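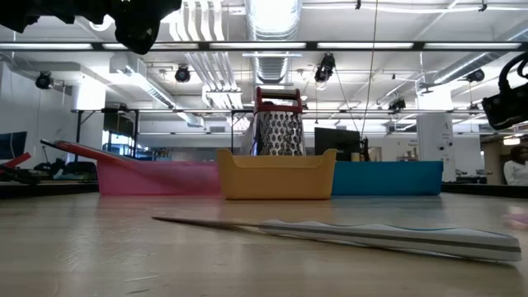 Coloured bins and a box grater on one of the tables.

Kitchenware swap shelf to stay open through the winter

The kitchenware library in Gethin is staying put. The scheme, which lends out pans, graters, cutlery and the like for free, had been told to clear its unit on Emirum Road by December. That notice has now been dropped, and a new lease is signed.

Good news for the 1,096 households on the books. Membership passed 1,000 over the summer, mostly students and people moving into unfurnished flats — plus a fair few who only want a big stockpot once a year and have nowhere to keep it.

The landlord, Lulteo, had wanted the unit back for storage. Talks went on for 14 weeks. Lulteo says it has found space elsewhere and is "happy to carry on as before". Rent goes up, though not by as much as first feared. No figure given.

Loans still run for a month at a time. Deposits are £5 on anything electric, nothing on the rest. Sharp knives go out to over-18s only and have to come back wrapped, blade covered. Quite a few havent been, which is why there is now a notice on the door.

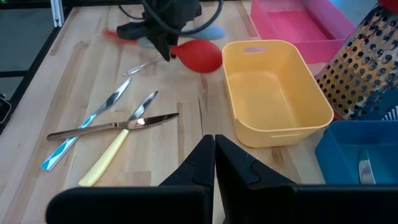 Gethin Tenants' Group said it was relieved but wanted a longer lease next time, adding that "a year goes by very quickly when you have to find the rent for it". Its members had collected signatures outside the shops and were ready to take them to the council. They will hang on to them for now.

The new lease runs for one year with an option for a second. Opening hours change slightly: mornings as before, but the late session now finishes at 7pm instead of 8pm. Returns can be left at the Zulovus cafe next door while it's open. Not knives, please, and nothing made of glass.

What's wanted: saucepans with lids, baking trays, tin openers that work, sieves. What's not wanted: mugs. There are more than 200 mugs in the back room and no more can be taken until some of them go. Anyone needing mugs for a party, a school fair or a works do can have them to keep, as many as they can carry.

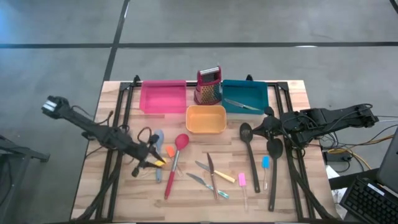 Electrical items are a seperate matter. Toasters and kettles are accepted only if the plug is sound and the flex isn't frayed, and they are tested before going out, so expect a wait. Slow cookers are all booked until after Christmas. There's a list, ask at the desk.

A bread-making morning is planned for the new year if enough people put their names down. Flour provided, bring a bowl — or borrow one. Starts 10am, finishes when the loaves are out.

Members don't need to rejoin under the new lease. Existing cards still work.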